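2021-06-07

Dye notebook, reactive reds again

Right, back on the Clakmont cotton. I've been putting this off because last time I got patchy results and blamed the fabric, and then it was the water (hard as nails in December, still hard now). Deionised from the start this time, no cheating with the tap for the last rinse!

Prustdale sent the new batch of the red and I've made up the stock solution as usual. It went in a bit lumpy, so I pasted it with a splash of cold first and then it was fine. Bath at 40 to begin with, salt in three goes, soda ash after that. I held off on the soda longer than the sheet says, I just don't trust their timings on the heavier cloth.

The thermometer on bath two reads 41 when bath one reads 40, same water, so I've put tape on it. Will somebody please stop swapping them back.

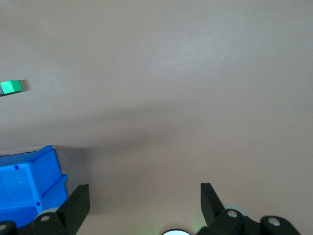
Bench, green cube at the left.

Swatches came out much more even than the last lot. Number 31 is the pick of them for me, a proper brick red with none of that pink bloom along the fold. The rest are all right, a touch dull. 6 is a write-off, I let it sit against the side of the pot while I was on the phone to Wolham about the missing drum of soda ash (still missing, they say it left the depot, we say it didn't arrive, round we go).

Soaping: two hot washes and one cold. The second wash was still running pinker than I'd like, so I think we want a third hot one before anything goes off for rub testing. Dry rub looks good on a bit of white cotton, wet rub so-so. I'd call it a three on the grey scale but I was squinting by then and the light cabinet was in use, so take that with a pinch of salt. Ha.

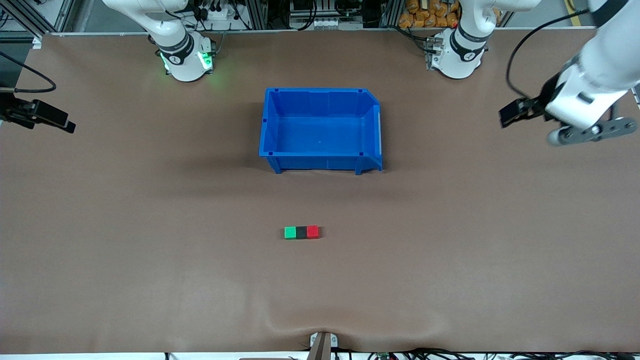
Gittins, reading this over my shoulder, reckons the third hot wash is a waste of heat and that I should try dropping the salt first, as too much of it drives the dye on so fast that it never levels, and you end up washing out what should have fixed.

Fair point, and a cheaper one to try. So next run: same cloth, same red, salt down by a quarter, everything else left alone, then compare against 31 in the cabinet. If the wet rub is no better I'm going back to my third wash.

Also need: more pipette tips, pH strips (the ones in the drawer are ancient), and the lid for the small pot.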